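Nov 15, 2022

Back on the gripper comparison after far too long away from it. The Falletti fingers went onto the arm again this morning, and I wanted one unhurried session with them before giving the Gramach set its turn, mostly so that whoever picks this up from me has something better to go on than my scribbles from September (sorry about those, I could hardly read them myself).

Same settings as last time: the grip profile saved as 3081 on the Mersha controller, 19 approaches on the aluminum, slowest speed. I did tidy the cable run first, and it took longer than the whole test, but I felt much better afterward.

Aluminum on the green cloth, both views:
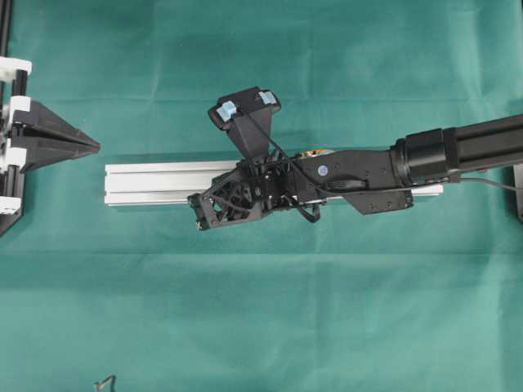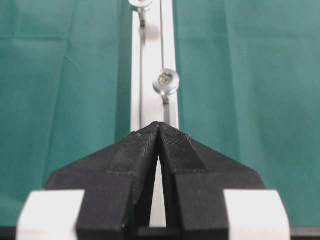

What I keep coming back to with these fingers is the approach angle, and how little warning you get when it drifts. From the head camera everything looks comfortable, and then the wrist camera tells you another story. The textured pad on the inner face of the right finger is easy to pick out there, running back from the tip on a diagonal, so I've started using it as my reference when I judge the angle - much nicer than squinting at the outer edges, which flare out so widely that they fooled me twice. I also want to wipe the fingertips before the next batch. There are pale specks along the upper edges, and I'd hate to blame the pads for a bit of dust!

Scores so far: 17 clean closes out of the 19, and the 2 misses both came from the shallow approach. I'm inclined to be kind to Falletti about that, as I set that angle myself. The Hodeslow notes suggest going in steeper, and I think they're right.

Still to do: repeat at the steeper angle, swap to Gramach, same profile, same speed. Please leave the cloth where it is if you need the bench - I've finally got it where I like it.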